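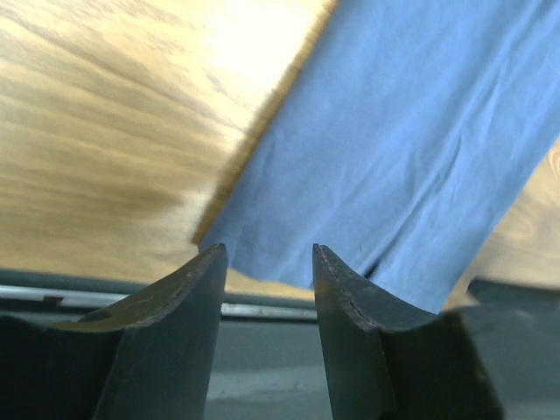

The Laundry Floor: a small gallery

Every home has a place where clothes go to wait. Ours is the floor. Windix sells a very handsome folding table, and we have read the page for it more than once, but the wood we have was already paid for and it is flat, so a bare surface it is.

Our Drermont pages are about housework at its least glamorous. The last one, on cutlery drawers, had 1,071 visits, and I should like to think they weren't all my own.

Pale blue cotton. Soft, a bit wrinkled, stitched along the hem and lying at a slant, as cotton will if you let it. Whether it's a sleeve or a leg I couldn't swear to. My method is to smooth from the middle outwards and fold before it has time to reconsider.

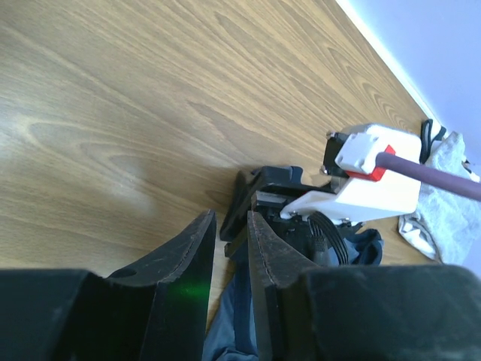
Navy is the colour I buy when I want to look organised. It crumples like anything else, and on a honey-coloured floor there is no pretending it's a shadow. It does hide tea, to be fair to it.

The grain in the wood is lovely, all swirls and long streaks, and it would be seen more often if somebody put the clothes away. White skirting boards were a decision made by a younger and more hopeful person.

Next set: the airing cupboard, door permitting. Older galleries are under Housework, after the Brundilell garden pictures.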